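About the Hornmont Robotics Program

The Hornmont Robotics Program is an after-school course of study in robotics and automation, open to students in grades 9 through 12 at Hornmont High School in Risville. Enrollment is free of charge, and no earlier experience with programming or electronics is required. The program is directed by Halima Bassey, who also teaches physics at the school.

First-year students learn basic wiring, simple mechanical design and the safe operation of shop tools. In the second year, students work in teams on Fletus, the program's own robot arm project. Fletus is built around everyday household materials, and teams study how a two-finger gripper handles items that bend, fold and wrinkle. Plastic shopping bags have been the main subject this year. A thin bag has no fixed shape, and the arm must find a fold it can hold.

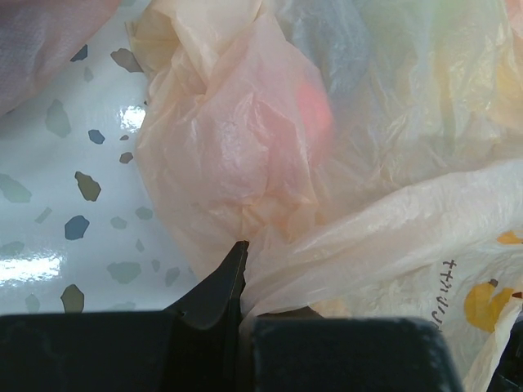

Each team keeps a written log of its trials, including those that fail, and logs from earlier classes remain available in the workshop. The current collection covers more than 400 trials. Students are expected to read the work of the teams before them and to explain in writing any change they make to the arm or its software.

Teams present their work each April at the Tripathi Challenge, a regional competition for high school automation projects. Entries are judged on a live demonstration and a technical report – the two carry equal weight. The program has 59 students at present, and all second-year students take part in preparing the school's entry.

The workshop is open to visiting families on Friday afternoons during the school year. Students who wish to apply may request a form from the main office or from Ms. Bassey.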